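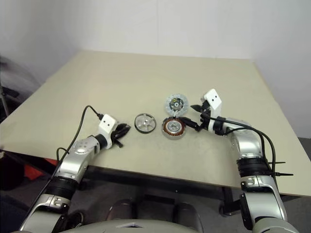 Bosteo is hiring robot operators for its data collection room in Pleltcombe. Operators guide a two-armed robot through small assembly jobs, over and over, and each run is saved as a training example for a learning system we call Kubo. The work this season is electric motors. A typical setup puts a rotor cap, a coil-wound stator and a rotor bell on the table between the two grippers, and the operator works through the task on the task sheet with those parts. The fingers on the grippers are narrow and the parts are round, so it takes a patient hand.

Job title: Robot Operator, Data Collection
Openings: 2
Hours: 30 per week, day shift or evening shift
Location: Pleltcombe, on site only
Start: September
Length: fixed term, with a chance to extend

What you will do

You will sit or stand at a control station and move both arms by hand controls while watching the robot's camera view on a screen. Most tasks are short. You pick up a part, turn it, line it up with another part, and set it down or press it into place. Between runs you walk over to the table and lay the parts out again according to the task sheet. The sheet changes the starting positions on purpose, so please follow it even when a different layout would be easier to work with.

After each run you mark it as good, usable or discard, and type a short note. If a part slipped and you recovered it, say so in the note and keep the run. Recoveries are useful to us. If a cable caught on something or an arm stopped on its own, mark the run as discard and tell the shift lead before you start the next one.

You will also do some light upkeep: wiping the table, checking the finger tips for wear, counting parts back into their trays at the end of the shift, and filling out the log. Repairs to the arms are handled by our hardware staff.

What a shift looks like

The day shift starts at 8 a.m. and the evening shift starts at 2 p.m. Operators work in blocks of 20 minutes at the controls, then switch to another job such as layout, labeling or review. Holding your hands steady for long stretches is tiring and the quality of the runs drops when people push through it. There is no piece rate and no bonus for the number of runs. Pay is hourly and the rate is given in the full posting sent to everyone who passes the first review.

Labeling is done in Sodent, our in-house review tool. You play back a run, mark where each step begins and ends, and pick the step name from a list. You do not need to know it beforehand. Training takes 2 weeks and is paid at the full rate.

What we are looking for

Steady hands and good eyesight, with or without glasses. You should be able to judge depth from a screen, or be willing to learn - most new operators find this the hardest part and get used to it during training. You should be comfortable repeating the same task many times with care, and able to write a clear sentence about what went wrong.

No degree is needed. No programming is needed. Experience with electronics assembly, watch or appliance repair, sewing, dental lab work, model building or similar hand work is a plus. Left-handed applicants are welcome, as both arms get equal use.

You must be 18 or older and allowed to work in the United States. The job includes standing for part of the shift and lifting part trays. The control station can be adjusted for seated use all day, and we will talk with you about other changes if you need them.

About the recordings

Each run stores the camera video, the arm positions and your control inputs. The room microphone is off. Your runs are stored under an operator number, and the training team does not see names.

How to apply

Use the form on the Bosteo careers page and choose "Robot Operator, Pleltcombe." Attach a resume or a one-page work history. In the box marked "Hand work," tell us about something you have built, fixed or put together and which step took the most care. A few lines are enough.

People we want to meet will be asked in for a visit. The visit has a short talk with the shift lead and a paid trial at the controls. We do not expect you to be good at it the first time. Wear closed shoes and leave bracelets and lanyards at home.

Applications stay open until both positions are filled.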